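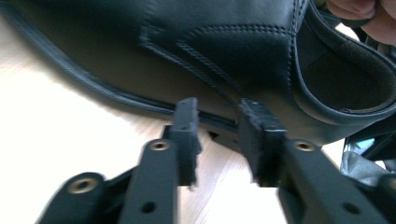

Myroslav Palamarchuk told me that most people who come to an open day want to see a robot do something fast, and that I should be ready for slow.

He was right about the slow part. I went to the Ositell open day last week and stayed four hours, and the fastest thing there was the coffee machine. I still had a good time. A few readers asked for a write-up after I mentioned it in my last post, so I'm putting down what I remember while I still have my notes.

Ositell has the ground floor of a building near the old bus depot. You had to sign up for a time slot and they only let in a handful of people at once. I got the one o'clock slot, and when the two o'clock people turned out to be a family who had gotten lost, I was told I could stay on. The talk was first. It ran 28 minutes and it was mostly about data. The idea is that a person does a job by hand, but with a gripper in the hand, and a camera on the gripper records it. Do that enough times and you have something a robot can learn from. They call their gripper the Merex. It works when you squeeze, and the two fingers close on each other with a pad on each one.

After the talk we went to the table where the work goes on. They have a set of jobs they repeat, and leather is the one they talk about most. They had a padded black piece with double stitching on it. One job is to take hold of the thick rolled edge with the gripper while bare fingers hold up another part of it. I would have guessed leather was easy to pick up. It's soft and it doesn't break. The trouble, I was told, is that when you pull on one part the rest moves too, so the spot you were aiming for isn't where it was. A box doesn't do that.

They let me try. I got the edge on my third go and lost it again when I lifted. The gripper is lighter than I expected and the squeeze is stiffer. My hand was sore by the evening, and I'm someone who uses pliers most days. The man after me got it first time and was nice enough not to say anything.

One of the staff keeps a tally on a whiteboard. On the day I was there it said 3,415 for recordings kept since they started on leather. A recording gets thrown out if you drop the thing, or if you go so fast the picture blurs too much to use. I asked how many they throw out and got a shrug and "plenty."

What I spent the most time looking at was the pads. I had pictured something smooth and new. The ones on the gripper I looked at closely were black and rubbery and badly torn, with layers coming up and ragged edges. On one of them a thin strip stuck out sideways into the gap. The rest of the gripper looked fine. It's dark and blocky, with brass rings set into the holes on the arms, and I'd be happy to have made it.

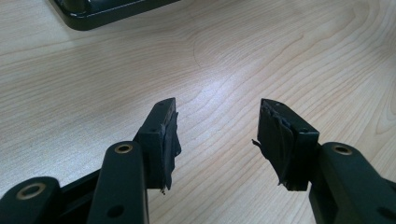
How long does a set of pads last? They plan on 2,000 squeezes and then swap both pads together, though the woman running the table told me they often go past that when they're busy.

I asked if worn pads spoil the recordings. She said a bit of wear is useful, as the robot that learns from all this will have worn pads too at some point. That made sense to me. My own shop is full of tools in that condition and I know how each one has to be held. She did say there's a limit, and that there had been arguments about where the limit is.

There's a second firm involved, Trương, which makes the robot arms that the finished program gets loaded onto. They had an arm set up in the back room behind a low fence. It did a job called the Plaluleck, which I had to have spelled for me. It's just the name of a routine where the arm picks up a folded cloth, opens it and lays it flat. It took 63 seconds. It worked both times I watched, and the second time it stopped in the middle for so long that a kid asked if it was broken. Then it carried on. I was told it was "deciding," and the person who told me made the quote marks with her fingers.

I want to be fair about this. I could do the same job in five seconds without looking. But I couldn't have written down how I do it, and I tried on the bus home. You feel for the corner, you give it a small shake, and then I got stuck. If somebody asked me to write it out for a machine I would be there all year. Showing it over and over seems like less trouble, even with a sore hand.

Back at the table the leather was finished with for the afternoon and the next job was a reel, a big black one on a black metal stand, wound with dark cable or tubing. I didn't get close enough to find out which. For this one there are two grippers, one in each hand. The person doing it told me the hard part is that your hands want to help each other and the grippers make that clumsy. You can't feel the other hand through them. I watched for a good while and it was more interesting than the arm in the back, which I didn't expect.

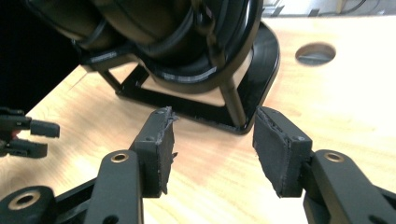
Do you need any training before they let you record? Half a day is what they give new people, and most of it goes on learning to move slowly and keep the camera pointed at the work.

I asked whether they were hiring for it. They are, a little, and it's part time. I thought about it on the way home and decided my wrists wouldn't thank me. My nephew might like it. He's patient and he's between things right now.

Some practical notes if you want to go. Parking is bad, so take the bus. Bring a sweater, as they keep the back room cold. There's coffee but no food. Kids are fine, and the staff were good with the one who asked questions. You can take photos at the table but they asked us not to photograph the screens in the back room.

The next open day is in May. They didn't have a date yet and said to check with them closer to the time. I've put my name down for the early slot, and I'd like to have another try at that rolled edge.

Posted February 22, 2021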